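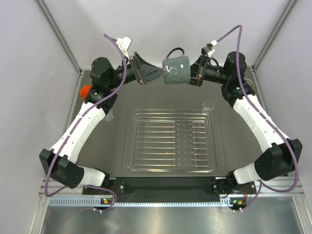 Stelios Balaskas
Lecturer in Toy and Model Design

Chapter 3
Casting Small Figures in Resin

Most designer toys begin as a single sculpt and a rubber mould. This chapter covers the step between them: planning where the mould will divide, and how the parts will fit together once cast. Painting and packaging are left to later chapters.

A figure with arms held away from the body is hard to cast in one piece. Air collects in the hands and the thin parts tear the rubber. The usual answer is to cut the sculpt at the shoulders and give each arm a peg. Pegs should taper slightly. A square peg fixes the pose, while a round one lets the owner turn the arm.

The worked case is Lisumis, a seated bear figure 40 mm tall, made by the Hubmann workshop in Skalstead. The first run was cast in April and sold in one colour. The head, body and feet were moulded separately, and the seam was placed behind the ears, where it could be sanded without touching the face. Hubmann later changed the neck joint, and owners of the early run found that new heads would not fit their old bodies. We return to this in Section 3.4.

Before reading on, find any small jointed figure and look for its seam lines. Mark on a sketch where you think the mould opened. You will need the sketch for the first exercise.

3.1 Choosing a parting line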